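Chapter 4
The Surface You Work On

In this chapter
What a clear table is supposed to do for you
Reading a wooden top: grain, seams, glare
Where a tool goes when it leaves your hand
Finishes, and what the label leaves out

Most shop manuals open their chapter on benches with a promise. Keep the top clear, they say, and your work will be faster, safer and better. You'll find the line in the old McIntyre course, where it is printed in capitals, and again in the binder that still hangs by the door of the training room in Godport. I taught from both and repeated the promise for years before a student, Tươi Lã, asked me what it was based on. I had no good reply.

Parts of it are probably true. A small screw is easier to find on a bare top than among rags and coffee cups. But "faster, safer and better" is a lot to hang on a tidy table, and this chapter tries to take the claims one at a time. Some survive. A few don't, and you should feel free to ignore them once you've seen why.

4.1 What counts as clear

Ask five people to clear a table and you'll get five tables. Bjarke Mogensen, who ran the evening group at Zitemdale, wanted every tool back on its hook between steps. Yoon-hee Maeng, in the same room on other evenings, let the tool in use stay out and put away the rest. Each was certain the other was wasting the students' time. Neither kept any record that would settle it, so we have two firm opinions and nothing more.

My own view leans toward Maeng's. A screwdriver you'll want again in a minute does little harm at the far side of the table. Walking it to a hook and back costs something every time, and that cost is usually left out when people praise the empty bench. The real question is whether the tool is in the way of the next move, and whether it can roll.

Small debris is another matter. A crumb or chip that you'd never notice with your eyes can mark a soft part pressed down on top of it. Pale wood helps less here than the catalogs suggest. Dark bits show up well on it, while a white speck can easily be taken for a reflection. Run a dry hand over the area before you set anything delicate down, and don't trust a glance.

4.2 Look before you choose a spot

Light gets even less attention than clutter. A strong patch of light on a blond top washes out the grain, and it will do the same to a pencil line. Shadows cause the opposite trouble, hiding small parts at the foot of whatever casts them. The usual advice is to buy a better lamp. Try turning the table first.

Then look at the wood itself. Streaks in the grain are only color until your fingers tell you otherwise. A seam deserves more suspicion. It may be perfectly flush, or it may catch the edge of a thin part, and you can't decide which by looking. Compare the two surfaces in Figures 4.1 and 4.2 with this in mind.
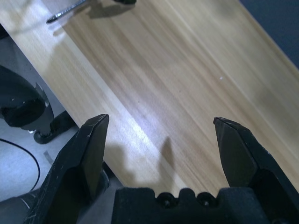
Figure 4.1 Light wood with a bright patch washing out the grain; a slender tool lies at the top left.

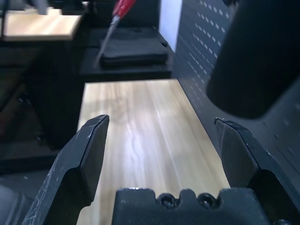
Figure 4.2 A pale board with lengthwise grain and a thin, light seam line running along its right half.

4.3 What the finish will and won't do

Suppliers like to talk about finish, and their claims need the most careful reading of all. The Sodell sheet we used to hand out gave its clear coat a life of 3,000 wipes. It didn't say what the cloth was wet with, how hard it was pressed, or what "life" meant. Without those details the number can't help you choose anything.

A second figure on the sheet, a drying time of 24 hours, is more useful because you can check it. Said El Sherbiny did so with his class in July, using scraps of the same board left in different corners of the shop. We'll return to his method in Section 4.6, including the parts of it I'd argue with.

Before you read on

Pick a table you use often and work at it for 80 minutes without changing your habits. Each time you have to move something to make room, write down what it was and where you put it. Don't tidy first. Gunhild Bisgaard's students at Godport were told to expect a long list, and several turned in a very short one. Bring yours to the discussion of Section 4.4, whatever its length.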